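Service Robotics: Faults and Safe Operation
Handout 6: Fabric caught at the drum gasket

Notes by Imogen Mapplebeck. Practical sessions are run by Kavitha Krishnan. Read this before your slot in the laundry cell. Section numbers follow the fault log sheet.

6.1 Background

The fault was recorded in January during unloading trials on the twin-drum machine. The task program, Bruda, opens the upper door, reaches past the gasket, closes the gripper on the cloth and withdraws along a straight line. On cycle 36 the arm stopped during the withdrawal with a force limit error. A fold of cloth had been trapped between the gripper and the lower lip of the gasket. The arm continued to pull until the limit was reached, and the gasket came partly out of its groove.

There was no injury. The gasket was refitted by hand and the machine was out of use for the rest of the afternoon.

6.2 Sequence of events

The log gives the following order. The grasp was reported as good. The withdrawal began at normal speed. Force at the wrist rose steadily and did not fall back, as it does when a cloth slides free. The stop came 2 seconds after the rise began. A student then pressed resume without clearing the error, and the arm repeated the same pull from the same position. Most of the damage to the gasket dates from this second pull.

6.3 Geometry of the approach

The arm works from the right of the machine, with the upper door swung fully open to the left. The gripper has to pass over the black panel strip on the front of the cabinet, which has a small metallic handle at its middle. A low approach therefore carries two risks: contact with the handle, and a withdrawal path that drags the cloth over the bottom of the gasket. Cloth bunched at the front of the drum makes the second risk worse, as the fingers close near the lip and pick up loose folds from beneath.

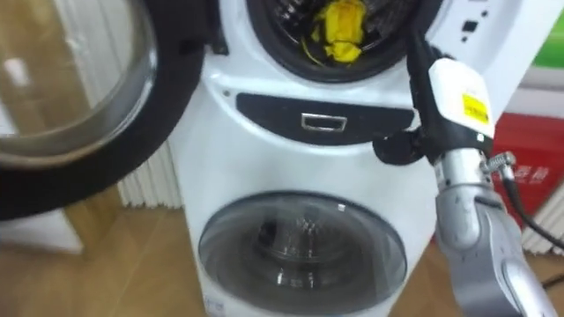

6.4 Causes

Direct cause: the withdrawal line was set too low for the amount of cloth in the drum.

Contributing causes:
The force limit had been raised for an earlier trial with heavy towels and was never set back.
The Witen grasp check tests finger closure only. It has no means of detecting trapped fabric.
Resume was allowed after a force error with no change of position.

6.5 Changes made

The withdrawal now lifts before it pulls. The force limit is read from the trial sheet at start-up and shown on the operator screen. After a force error, resume is locked until the gripper has been opened and the arm moved back by hand control.

6.6 Operator procedure after a force stop

1. Leave the arm stopped. Do not press resume.
2. Press the emergency stop and call the session supervisor.
3. Look for trapped fabric from the side, keeping hands out of the drum.
4. On the supervisor's word, release the stop and open the gripper under hand control at low speed.
5. Back the arm away from the cabinet and press the emergency stop again.
6. Free the cloth and check the gasket all the way round.
7. Fill in the fault log, including the force limit in use.

6.7 Preparation for the practical

Plot wrist force against time for cycles 34 to 36 from the shared log. Mark the point at which a slope test would have stopped the arm, and state the threshold you used. Bring the plot with you.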